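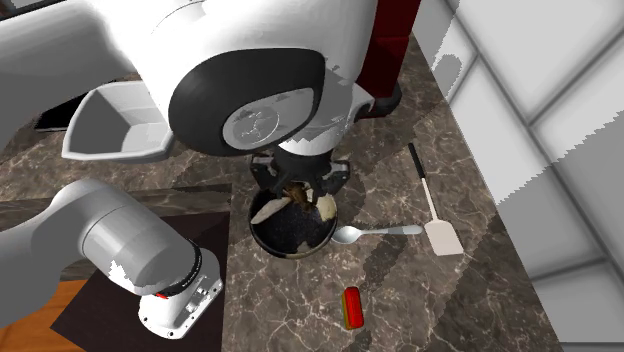 *Render: Mwajuma Muli, Mindis*

## Cooks, kitchen porters and shift leads: come help us work out how to share a kitchen with a robot arm

2020-09-16

Mindis is looking for 50 people who work in staff kitchens, school kitchens or catering prep to take part in a paid study at the Makori building in Skutotham. We have two arms coming into the prep kitchen there, and we want the people who do this work every day to have a say in what the arms pick up, what they leave alone and who tells them to stop.

The arms run on a control program called Flovness. Right now we're practicing in simulation, with a white arm over a dark marble counter, a black pot, a spoon and a spatula. It's great fun to watch (Mwajuma has lost whole afternoons to it!), but a simulated counter doesn't have a lunch rush, and it doesn't have a coworker reaching past you for the salt. That's where you come in.

### What you'd do

You'd come in for two hours a week over six weeks. The early sessions are at a screen, watching simulated runs and telling us where you'd have put the pot, when you'd have stepped in, and what would have driven you up the wall. Later you'll work beside the arm on ordinary prep, with a trained operator in the room the whole time and a stop button at your station.

After every session you sit down with Kanini Biwott, who runs the interviews, and talk about how it went. She'll want to hear about the dull parts too: who wipes down, who fetches things, who gets asked to babysit the machine while everybody else goes on break. Those jobs shift around when a robot arrives, and we'd love to catch that early.

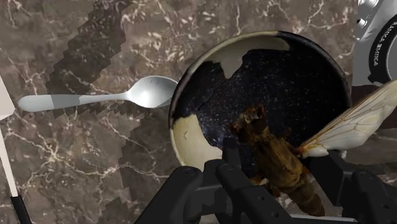

**Will the arm be used to cut anyone's hours?**

Makori has agreed in writing that nobody's hours will be reduced during the study, and any change to staffing after it would have to be discussed with the kitchen team first.

### Who we'd like to hear from

- Anyone with recent paid kitchen work, full time or part time
- People who like gadgets and people who really don't
- Left-handed cooks, please! Our counter layouts lean right-handed and we know it

You don't need any computer experience. You do need to be 18 or over and able to stand for a full session, or tell us what seating you'd like and we'll set the station up for it.

### Pay and practical things

Sessions are paid at your normal hourly rate, travel included. Makori staff can attend during working time, and Chaltu Sisay will arrange shift cover with your lead. Aprons and lunch are on us. Bring closed shoes.

### How to sign up

Leave a note for Chaltu at the Makori front desk with your name, your usual shifts and a line or two on the kitchen job you'd hand over tomorrow, plus one you'd never give up. Wycliffe Mfinanga will call you back to find a time. Sessions on the real arm start in February.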